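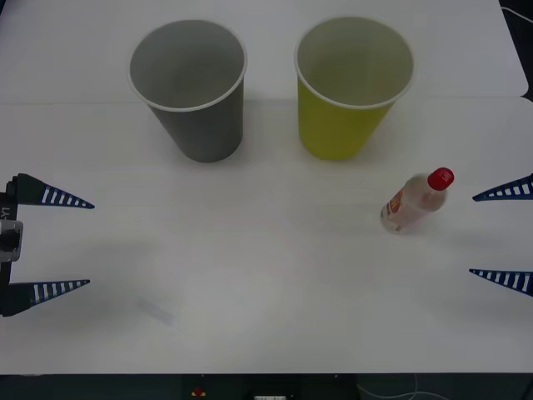

Gisela Petersen wrote to us that she had walked past our door on Lyons Street for a whole winter before she came in, sure that a language school would want her to take a test first. We don't! You come in, you sit down with whoever is there, and you start talking. She has been learning Danish with us ever since, and her note is still pinned up by the stairs.

Home About us Languages Evening groups Fees Find us Contact

About Kinus

Kinus is a small language school for grown-ups. We teach Danish, Portuguese, Polish and Italian, mostly in the evenings, mostly to people who have jobs and kids and haven't opened a grammar book since high school. We love this work, and we hope that comes through when you visit.

We started with 2 groups in a room over a shoe repair shop, one for Italian and one for Polish, and the Polish group had to stop talking whenever the sanding machine downstairs got going. These days there are 17 evening groups on the schedule and a building of our own (well, two floors of one), with windows that open and a kitchen where a lot of the best conversation happens before class has even begun.

How we teach

Talking comes first. In your first lesson you'll learn to say your name, ask someone else's, order something to drink and complain about the weather, all in the new language, and you'll do it out loud with a partner until it stops feeling strange. Grammar turns up when you need it. Our Portuguese teachers like to hold off on the past tense until week four, and our Polish teachers think that's far too early, and they argue about it every July when we plan the new year!

Groups stay small and they stay together. If you begin with one set of people in the fall you'll normally go all the way through to spring with them, and plenty of our groups sign up again as a bunch. The longest-running one, Tuesday's old Italian crowd as they still call themselves even though they changed evenings years ago, is reading a whole detective novel this year, a chapter at a time, and they're very strict about spoilers.

We write our own course books. The first one was called Flukudico, a word one of the beginners made up when she couldn't remember the Italian for "umbrella," and the name stuck to the whole series. Each book has 54 short dialogues, and we rewrite the ones that students tell us sound stiff. Please tell us! The bus station dialogue in book one is on its fifth version and it's finally fun to read.

The library

Upstairs is our lending library, with 3,427 books, comics and magazines at last count. Anyone enrolled can borrow from it, and you can keep things for as long as you need them. The Danish cookbooks are always out, so put your name on the list early. We also have a shelf of children's picture books, great for beginners who want to finish something in one sitting.

Visiting

You're welcome to sit in on a class before you sign up. Call or write first so we can tell you which groups have a free chair. We're on the corner across from the Verkix bakery, green door, second bell.

Page updated August 19, 2020

Comments

marta_l: Is there going to be a Polish group for people who understand everything their grandmother says but can't answer her? Asking for me and my brother.

Kinus office: Yes! Polish 2B is pretty much that group. Send us a note and we'll put you both down for a visit.

Dennis: Did two years of Portuguese here and used it all over Porto last summer. Still mix up my verbs, still get fed.

R. Hale: Can you borrow from the library between terms, or only while classes are on?

Kinus office: Between terms too, just ring the bell in the afternoon.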